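Novembro
Por Nesrin Yazıcı

A Zatska procura duas pessoas para a equipa de limpeza e apoio às salas do edifício Marchal. Um dos lugares é a tempo inteiro, de segunda a sexta. O outro é a tempo parcial e inclui o sábado. Os dois começam com contrato a termo de sete meses, renovável.

O edifício tem três pisos de escritórios e salas de reunião alugadas à hora, uma copa por piso e uma sala comum no rés do chão. Os escritórios são ocupados por pequenas empresas, quase todas com horário normal. As salas têm gente a entrar e a sair o dia inteiro, e é aí que está a maior parte do trabalho. Entre duas reservas há por vezes um quarto de hora para arejar, limpar as mesas, esvaziar o lixo e deixar as cadeiras no sítio.

O turno da manhã começa às 7h00, antes da abertura ao público às 8h00. Quem abre faz primeiro as casas de banho e as copas, depois os corredores, e só a seguir passa às salas, pela ordem das reservas afixadas na receção. O lugar a tempo parcial é à tarde, com fecho às 20h00, e ao sábado das 8h00 às 13h00.

Tarefas principais:
- limpeza de mesas, bancadas, pavimentos e vidros interiores
- recolha do lixo e troca de sacos em todos os pisos
- separação de papel, embalagens e vidro, e transporte para os contentores da rua
- reposição de sabonete, toalhas de papel e papel higiénico
- preparação das salas segundo o pedido do cliente (disposição das mesas, água, copos)
- registo de avarias e faltas de material no caderno da receção

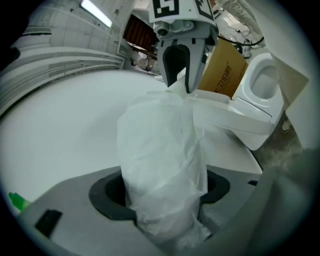 O material de limpeza é da empresa e fica guardado num armário em cada piso. Usamos produtos concentrados da gama Hakura, diluídos com doseador de parede, e quem nunca trabalhou com eles recebe formação na primeira semana. Farda, luvas e calçado são fornecidos - basta indicar o número na candidatura. Não há trabalho em altura nem limpeza de fachadas. Os vidros exteriores estão entregues a outra firma, a Bradley, que vem uma vez por mês.

O que pedimos: pontualidade, cuidado com os objetos dos clientes e português suficiente para perceber um recado escrito. A experiência em limpeza, hotelaria ou refeitório é valorizada, mas não é obrigatória. O trabalho faz-se de pé e implica subir escadas com o carrinho desmontado quando o elevador está em manutenção, o que convém saber antes de se candidatar. Não é preciso carta de condução.

O que é deixado numa sala não se deita fora sem perguntar, salvo lixo evidente. Computadores, cadernos, garrafas reutilizáveis e roupa vão para a receção com o nome da sala e a hora. Já tivemos reclamações por causa disto e preferimos dizê-lo aqui.
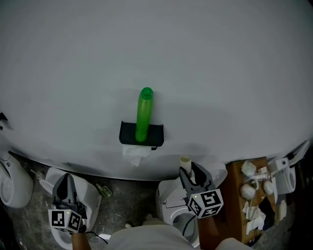 A remuneração segue a tabela do setor, com subsídio de alimentação em cartão e subsídio de transporte para quem mora fora do concelho. As horas de sábado são pagas com acréscimo. O período experimental é de 30 dias. As férias marcam-se até março, e em agosto o edifício fecha uma semana, que conta como férias para toda a gente.

A equipa tem hoje mais de sete pessoas, repartidas entre o Marchal e um segundo edifício mais pequeno do outro lado da avenida. Pode ser pedido, com aviso de véspera, que se faça um turno no outro edifício. O percurso a pé conta como tempo de trabalho.

As candidaturas podem ser entregues em papel na receção, em envelope dirigido a Sigrún Sveinbjörnsson, ou deixadas ao balcão entre as 8h00 e as 18h00. Indicar nome, contacto telefónico, lugar pretendido (tempo inteiro ou parcial) e disponibilidade para começar. O currículo pode ser de uma página. Quem tiver referências de um emprego anterior pode juntá-las, mas só telefonamos depois da entrevista e com autorização do candidato.

As entrevistas são no rés do chão, duram cerca de vinte minutos e incluem uma volta pelos pisos. Respondemos a todas as candidaturas até ao fim de novembro, também às que não forem escolhidas.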